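Rental Cabin Winter Walkthrough – my checklist, with comments
Drirkwood, cabin two. November 2021

I do this one before the first snow and again in January, and I type it up the same evening while I still remember what annoyed me.

Front steps and railing – OK
Third step still creaks but it doesn't move. I stood on it and bounced like a kid.

Smoke alarms – OK, one new battery
The upstairs one was chirping when I walked in. Lovely welcome!

Carbon monoxide alarm – OK
Tested, very loud, my ears are still ringing.

Wood stove – NEEDS WORK
Door rope is flat on the hinge side. I've ordered the Amik kit again (the Yook one was cheaper but it shed all over the hearth last winter). No fires until that's in, and I've taped a note on the handle.

Fire extinguisher – OK
Needle in the green, pin in place, bracket tight.

Space heater – REPLACE
Cord is stiff near the plug. I'm not messing with that, so out it goes. Budget is 100 dollars.

Water heater – OK
Drained a bucket off the bottom, a bit rusty, then clear.

Pipes under the kitchen – WATCH
The foam sleeve has slipped again. I pushed it back and used more tape than anyone needs.

Cabinets and shelves – OK
No droppings, no damp smell, and the liners and cloths can stay down until spring.

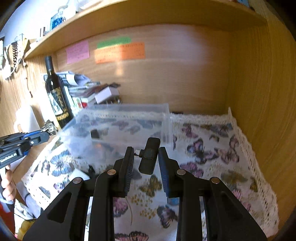
Attic hatch – NEEDS WORK
Weatherstrip is peeling on two sides and you can feel the draft from the ladder. Fellis quoted me 520 for a whole new insulated hatch, so I'll try a 200-dollar fix first and see how the January bill looks.

Gutters – NOT DONE
Ran out of daylight. Bring the long ladder next time, and gloves that match.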